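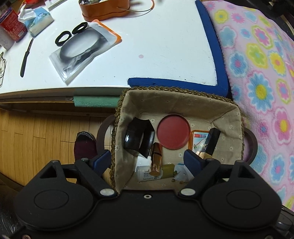 Chapter 3
Buying Demonstrations

By the end of this chapter you should be able to read a vendor's offer for demonstration data, find what has been left out of it, and write the email that asks for it.

3.1 An offer arrives

Chapter 2 ended with a lab that had a robot arm, a decent learning algorithm, and nothing to teach the one with the other. Labs in this position used to sit a graduate student down and have the student move the arm through the same task until one of them broke. The arm was usually under warranty.

You can now pay someone else. A collection service sends people into ordinary homes with hand-held grippers. They do small jobs with the fingers of the tool in place of their own, a camera on the tool records every move, and you receive the files. No robot has to be carried up the stairs.

Our running case is a service called Hovum, sold by a firm named Drindano. The offer we will work from is dated June 15, 2018, and reads in part:

"Hovum Home Pack. 3,876 demonstrations of everyday manipulation in real, lived-in settings. Diverse objects. Natural clutter. Delivered in 2 formats."

Each of those phrases is true in some sense, and the job of this chapter is to find out which sense. Perrine Caron, who bought the pack for her group at Prarasby, kept all her correspondence with the seller and has let us quote it. She asked only that we mention she was new at the time.

3.2 What counts as one?

Take a single job from the pack: tidying a basket of cosmetics on the floor beside a table. The basket has a cloth lining. In it are a lipstick, a compact, a little bottle and several other things of the kind that roll under furniture when dropped.

Suppose the operator picks up the lipstick, loses it, picks it up again and puts it down at the other end of the basket. Is this one demonstration? Two? Caron had assumed that one meant a whole job, start to finish. Drindano had assumed that one meant each closing of the fingers. Both assumptions are reasonable, and they lead to very different prices. A buyer who has not settled the matter in writing will find that the seller has settled it already.
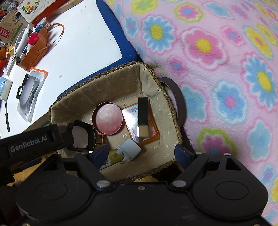 The lining deserves a question of its own. Cloth creases, and a fingertip that goes in low for a small tube may come up with a pinch of fabric as well. Caron asked whether such attempts were kept, thrown out or marked. The reply, from Gaëtan Leclerc in sales, was that "all data is quality checked." She wrote back to ask what the check was. It took 3 more emails to learn that someone watched the video.

Watching the video is a perfectly good check, and you should ask for it by name. Ask also who watches, how much of it, and what they do when they see a fumble. Failed grasps are worth having if they are labeled as failures. Unlabeled, they teach your robot to fumble with great confidence.

3.3 Natural clutter

"Clutter" in a brochure is a compliment. It means the tables had things on them, as tables do, and that the light was whatever came in. For most uses this is what you want. A policy trained against a bare gray backdrop tends to lose its nerve the first time it meets a flowered blanket.

Variety costs money, however, and moving a basket a hand's width to the left costs very little. Ask for the number of homes, then the number of baskets. The Home Pack listed neither. An extra home, when Caron inquired, was 699 on top of the quoted price, and she began to see why the word "settings" had been left so roomy.

Before going on, reread the quoted offer and underline every word you could not defend to whoever pays your bills. Keep the page. We return to it in Section 3.6, where Caron's revised order is printed in full beside Drindano's answer.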